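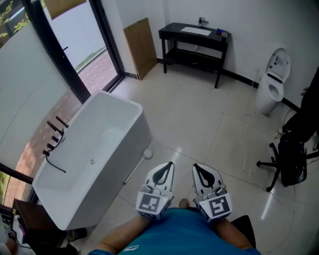
Partnership agreements between colleges are wonderful reading once you know what to look for, and our first job was to find a way of keeping them apart. The archive at Flemness College holds 200 of them, signed with 31 partner institutions, and a good many share the same title, the same opening paragraph and even the same signature page. We needed labels that would never be mixed up. The idea is the one behind the square tags in Figure 1, where two blocks have the same thick black border and each carries its own blocky pattern inside it. Our codes work in much the same way: a fixed outer part that says "this is an agreement," and an inner part that belongs to one document only. Renewals keep the outer part and get a new inner part, so that a text renewed four times appears as five separate items in the data.

With the codes in place, two readers went through the full set. Kai-wen Tseng read for promises, meaning any sentence in which one side agrees to do something for the other. Kai-wen Chuang read for names, meaning any office or post given charge of a promise. They worked apart and met only after both lists were finished. The lists came to 1,950 promises in total, far more than we had dared hope for, and the range is a delight. There are student exchanges and shared reading rooms, of course, but also a joint choir, a standing loan of microscopes, and a clause in the Zelach agreement under which each college sends the other its seed catalog every January.

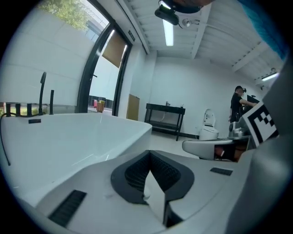
What excited us most was how closely the two lists fit together. Promises with a named office beside them tend to come back in the next renewal, often in sharper words. Promises without one tend to fade: first the verb softens from "will" to "may," then the sentence moves into the preamble, and then it is gone. The Koo agreements show this very clearly, and we would encourage anyone teaching a course on university management to put the early and late versions side by side in class. Students spot the change within minutes!

A word on what the texts cannot tell us. A promise that drops out of an agreement may have been kept so well that both sides stopped writing it down, and the shared reading rooms could be a case of this – they vanish from the later Zelach texts without any note. We also left out agreements with companies, such as the one with Homico, as these follow a different template and deserve a study of their own. The next section takes up the renewals in order, starting with the Koo series, and looks at which offices were named in each.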